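Siham Fahmy Writes Ghost Stories Before Breakfast

I finished Siham Fahmy's new collection on a Tuesday, on the bus, and rode two stops past my own because I couldn't stop in the middle of the last story. So when she agreed to talk to me I came with far too many questions, and she answered nearly all of them, including the ones I asked badly.

The book is called The Addo Road, and it has 13 stories in it. All of them take place in or near Didimby, a coastal town that exists only in Fahmy's head and in a large paper map she drew with her son's felt pens. People drown in Didimby, or they come close. A ferry clerk sells a ticket to her own grandmother. A man named Larkon keeps turning up in the background, fixing a gate, carrying a ladder, and by the ninth story you are watching for him the way you'd watch for a spider you lost track of in the bedroom.

"Larkon was an accident," she told me. "He was holding a ladder in one story, and I needed somebody to hold a ladder in another one, and I was too lazy to come up with a second man. Then my editor wrote in the margin, 'Him again?' with about four question marks, and I got goosebumps. I went back and put him in everything."

The editor is Liv Viklund, who runs the short fiction list at Daleo, and Fahmy brings her up constantly. They have worked together on two books now, mostly by phone. Viklund reads whole stories out loud to her and stops wherever she gets bored.

"It's horrible!" Fahmy said, laughing. "You sit there in your kitchen and you hear a person get bored with your sentence. But after that you know exactly where the problem is. She never tells me how to fix it. She just stops reading and waits, and I say, okay, okay, I'll look at it."

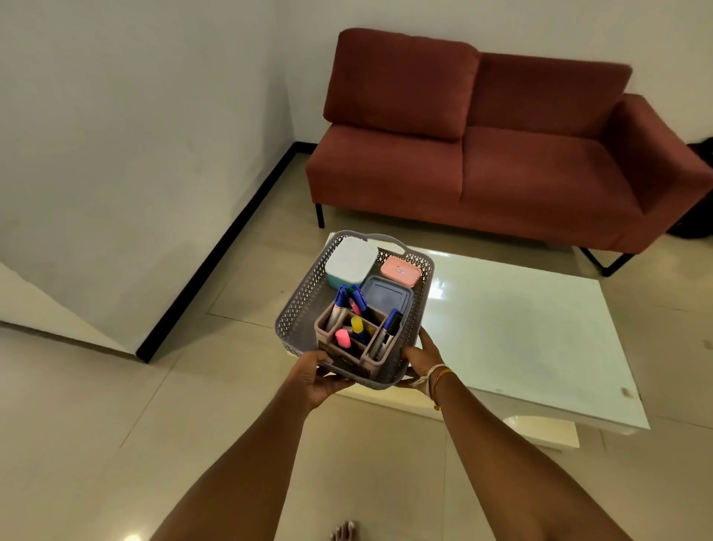
The first story she ever finished, she said, was about a lighthouse, and it was terrible, and she still has it. She was working nights at the front desk of a hotel then and wrote it on the back of the reservation sheets. It had a twist. It had a second twist. The keeper was dead, and then the narrator was dead, and then (she covered her face while she told me this) the lighthouse was dead.

"I don't know what I thought that meant. A dead lighthouse! But I was so happy writing it. I remember being annoyed when guests came to check in."

She sent it to 15 magazines. One of them wrote back, a tiny journal run by a retired teacher named Uwe Wiegand, who turned the story down in a two-page letter. He said he didn't believe in the lighthouse for a second, but he did believe in the keeper's wife, who appears in one paragraph and is angry about soup. He wanted to know what happened with the soup.

Fahmy wrote the soup story next. Wiegand took it. A much later version of it is in the new book under the title "Second Helping," and if you only read one thing in there while standing up in a bookstore, make it that one. It's short, and there is no ghost in it that I could point to, and I had to put the book down afterward and go look at something cheerful.

I asked her how she makes a story frightening when so little happens on the page. She thought for a while.

"I try to know what the person wants for dinner," she said. "I mean it. If I know what she was going to do that evening before the strange thing came along, then the strange thing is interrupting something. I get scared when I read about someone who had plans."

Her own plans are strict. She gets up at five and writes until the rest of the house is awake, in pencil, on yellow pads. She doesn't reread until the pad is full. Then she types the whole thing up in one go, changing it as she types, and the pad goes in a drawer. She says the typing is where the story gets written and the pencil is where she finds out who's in it. I've heard a lot of writers describe their habits and I usually forget them by the time I'm home, but I've been trying this one since December and I love it. My pages are a mess and I've never had so many of them.

She does use a timer, but only for the ending. When she thinks she is one scene away, she sets it for 58 minutes and doesn't get up until it rings.

"Why 58?" I asked.

"An hour sounded like homework."

We talked for a long time about the title story, the longest in the book and the one I'd been most excited to get to. A woman walks home along the Addo Road after a party. She passes the same mailbox twice, then a third time, and each time the name on it is a little closer to her own. It could be a gimmick. In Fahmy's hands it's funny for four pages, and then the woman's shoes start to hurt, and you realize how long she has been walking.

"There was a version where she opened the mailbox," Fahmy said. "I wrote what was inside. I wrote it six different ways, and one of them was pretty good, too. It was a birthday card. Liv read it to me and she didn't stop, she read all the way to the end, and then she said, 'I liked it better when I was still worried.' So I took it out that same morning. I missed it for weeks."

The card did find a home. Look for it in "Low Tide, Bring Boots," propped against a lamp in a room that the narrator walks through without stopping. I hadn't noticed it at all, and I made a small noise when she told me, and then I made her wait while I found the page.

Readers of her first collection will want to know if Sigrun Fjeld is back. She is the pharmacist from "Closing Early," the one who hears the bell over the door an hour before each customer comes in. She has one scene here, behind the counter, older and much ruder, and Fahmy clearly had a wonderful time with her. She let me read the cut pages too, in which Sigrun goes to a dentist. I wish they'd kept them.

"She takes over," Fahmy said. "I give her one line and she wants the whole afternoon. She may need her own book, and I'm a little afraid of that, because I've never written anything longer than 40 pages that I'd show to another human being."
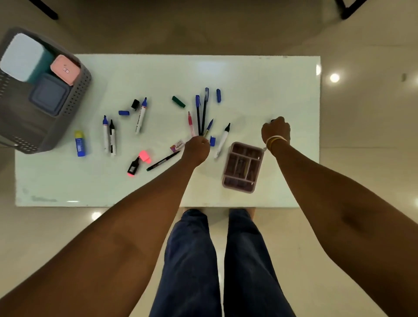
Is she working on a novel, then?

She has started one, with Sigrun in it, and she has filled two yellow pads. It opens on the morning the pharmacy bell rings and no customer follows. Fahmy won't say more than that, partly out of superstition and partly, she admitted, out of not knowing yet. Viklund hasn't heard any of it.

"I'd like to get to 100 pages first," she said. "If she gets bored on page three I'll have the other 97 to keep me company."

I asked what she reads when she is writing, and she said no ghost stories at all, because she starts to borrow the weather. She reads cookbooks and old ferry timetables. She reads her friend Linnea Wallin's poems, which she gets in the mail, handwritten, usually with an apology on the envelope. One of those poems gave her the sound that runs under the whole of "The Ticket Clerk," a rope knocking on a pole somewhere out of sight. She asked Wallin if she could have it, and Wallin wrote back that she'd taken it from a radio play herself, so go ahead.

For people who want to write this kind of thing and don't know where to begin, she suggests starting with a job. Pick one you've had, or one your mother had. Put somebody at work on an ordinary shift, let them get through half of it, and then let one small thing be wrong. A key is warm. The phone rings and it's the number you're calling from. Write what the person does next, and have them try the sensible thing first.

"They should call the manager!" she said. "Everybody would call the manager. I get so mad when they don't. Half my stories have a phone call to a manager in them, and the manager is always very nice about it, and it doesn't help."

Before I left she unrolled the map for me. Didimby is drawn in green and orange, with the harbor in purple because the blue had dried out. There's the pharmacy, and the hotel, and the ferry office with its crooked stairs. The Addo Road starts at the edge of the town and runs up along the margin, and then it goes off the paper. I asked where it went and she said she'd have to tape on another sheet. She already had the tape out.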